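Home Features Food & Growing Archive Subscribe

Sweetcorn after the cut

Sugar begins turning to starch in a sweetcorn cob as soon as it leaves the plant. The rate depends mainly on temperature, and a cob left in a warm kitchen ages far faster than one kept near freezing. Growers in Grovoddale have organised the whole of their harvest around that fact.
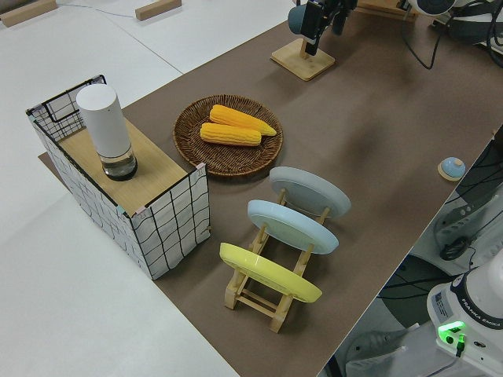
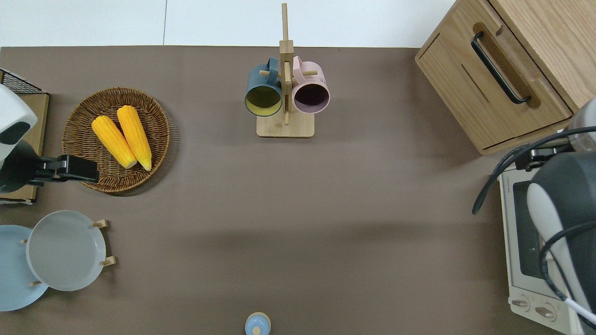 Picking in the valley starts at 4 a.m., when the crop is at its coolest, and stops by mid-morning. Crates go straight to the packing shed at Garbridge, where they pass under chilled water for 30 minutes. The target is a core temperature of 2 degrees, measured by pushing a probe into the thick end of a sample cob. Air cooling was tried for one season and dropped. It took most of a day and dried the husks.

The shed handles roughly 1,550 crates a day in August. Each is tagged with the field and the hour of picking, and any crate that waits more than an hour before cooling is sold locally at a lower price.

Variety matters as much as handling. Older types lose their sweetness quickly and have a creamy texture that some cooks still prefer. The newer, very sweet types start with more sugar and convert it slowly, but the skins of the kernels can be tough. Narkero, the main variety grown in the valley, sits between the two. Held cold and in its husk, it keeps acceptable flavour for nine days. Stripped of its husk, it loses water and the kernels begin to dent well before that.

Tsakiris, the wholesaler that takes most of the crop, checks each load on arrival by pressing a kernel with a thumbnail. Milky juice indicates the right stage. Clear juice means the cob was picked too early, and a thick paste means too late. The method is crude, but it agrees well with the shed's own sugar readings.

At home, cobs should go into the coldest part of the fridge with the husk on. Boiling time should be short, four minutes for fresh cobs and a little longer for older ones. Salt can be added at the table.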